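Unit 6: Planning and Costing Peer Mentoring for Bereaved Children
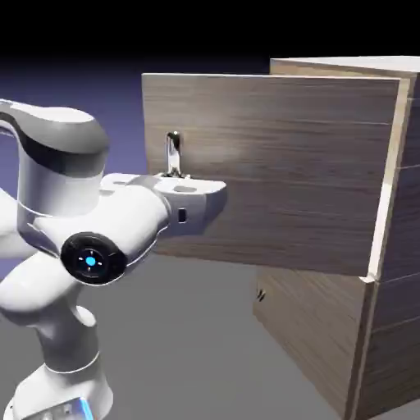 White robotic arm at an open cabinet door, computer rendering.

6.1 Scope
These notes cover group programs for children aged 8 to 14 who have lost a parent or sibling. Individual therapy is covered in Unit 8. The worked case is the Cutton program, which runs from September to April and pairs each child with an older mentor who has had a similar loss.

6.2 Terms
Match: one child and one mentor, paired for at least one program year.
Contact hour: one hour in which both members of a match are present. Phone calls are logged separately.
Closure: the planned end of a match. A match that stops without a final meeting is recorded as a lapse.

6.3 Screening
Mentors complete an application, two references, a background check and an interview. The Surkari checklist (Handout 6B) is used for the interview. Time since the mentor's own loss is recorded; under one year is grounds for deferral. Parents or guardians give written consent before any first meeting.

6.4 Budget
Cutton reports 907 contact hours for the year. Direct costs:
Training and supervision: $4000
Activity supplies: $1000
Total: $5000
Cost per contact hour: 5000 / 907 = $5.51
Staff salaries and rent are excluded. Do not compare this figure with programs that include them.

6.5 Measuring results
Attendance is the easiest measure and the weakest. Cutton sets a floor of 70 percent of scheduled sessions. Coping skills are rated by the child and by the guardian at intake and at closure. The two ratings often disagree and should be reported side by side, without averaging. With no comparison group, a change in scores cannot be credited to the program alone.

6.6 For next class
Read the Song case, sections 1 to 3. Recalculate the cost per contact hour with supervision at half the amount shown in 6.4. Bring Handout 6B.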